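Itulari Robotics Club, Student Handbook
Section 4: Setting up the two-arm table for the Toy and Tray task

Last revised Sep 15, 2021

This section is for students who have already passed the safety talk and Section 3 (Single arm, free movement). If you did not pass Section 3, please do not start here, even when your partner has passed it.

The same set-up is used at the Gunby practice evenings and at the Fladesthorpe meet, so it is worth to learn it in the right order.

4.1 What you need on the table

The tray for your team
One small toy
The Talebi task sheet, in its plastic cover

Bags, drinks and phones stay on the shelf at the door.

4.2 Before the power

1. Look at the arm bases. They must sit flat on their metal plates. If a base moves when you push it with the hand, stop and call the mentor. Do not tighten it by yourself.

2. Follow each arm cable with your finger from the base to the wrist. The cable should have a loose curve at every joint. A cable that is tight at the wrist will pull out when the arm turns.

3. Put the tray on the left side of the table, as seen from where the operator stands.

4. Check that the clamp on the front edge is tight. It is easy to knock it with the knee.

CAUTION: Cables lie on the floor along the front of the table. Stand behind them. Do not step between the cables and the table to reach a toy which has fallen down.

4.3 Starting the arms

1. One student stands at the stop button and stays there until the end of the run. This student does nothing else.

2. Say loudly "power on" and wait for an answer.

3. Switch on the left base, then the right base. Wait until both rings are green. With any other colour, switch off and write it in the log book.

4. Move both arms to the home position at slow speed.

5. Open and close each gripper 2 times without any toy.

Note: "Left base" and "right base" in this handbook always mean left and right for the operator. In the program the names are the opposite, so the arm which you see on the left is called right_arm. Many teams lose time with this in their first week. Write it on tape and stick it on your laptop if it helps you.

4.4 First run

1. Place the toy on the table near the front corner of the tray, the wheels down. It does not need to be straight.

2. Send the arm called right_arm above the toy and stop there. Some 80 mm of free height is enough.

3. Turn the wrist until the fingers agree with the sides of the toy, then go down slowly. The last part should be made in small steps.

4. Keep the other arm on its own side, over the free part of the table. Its gripper must not cross the middle before the first arm has gone up again.

5. Close the gripper, lift, move over the wall of the tray, open.

CAUTION: Watch the elbow also, not only the fingers. When the gripper works close to the tray, the elbow can be low over it.

If the toy slips, open the gripper, go up, and begin again from step 2. After 4 slips on the same spot, change the angle of the wrist before you change the force. 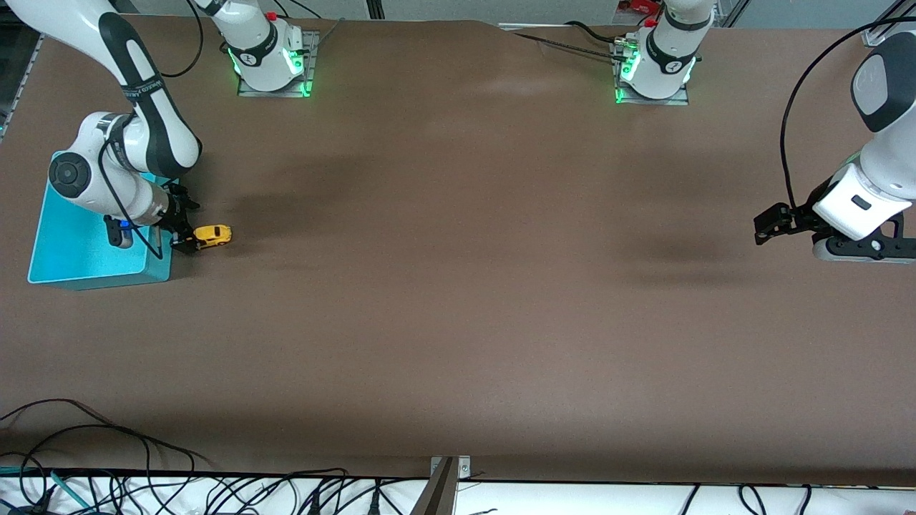 Photo: Itulari Robotics Club / Section 4

Right gripper at the yellow car, left arm waiting on its own side. Compare the height of your elbow with this one before you continue to Section 5.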